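Clivotar Updates Bottle Handling Guide

Clivotar has revised its guide for liquid household products packed on their sides. It covers the 800 g size. 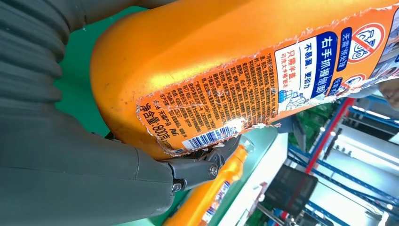

Label condition

Torn or scuffed labels are recorded before packing. The net-content line and barcode must stay legible.

Orange bottles are laid flat with caps facing one way -- three to a group.
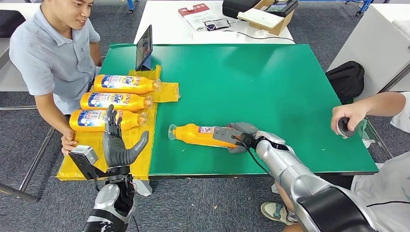 Groups are then checked for cap alignment. Cartons hold 45 bottles. 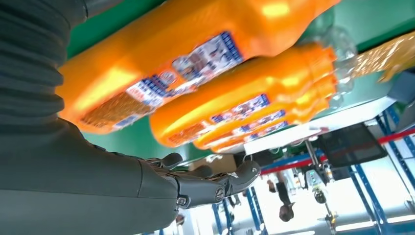
ZORNTON, 2023-03-07 -- The guide takes effect in November. Contact: Arben Stojanovska, Clivotar.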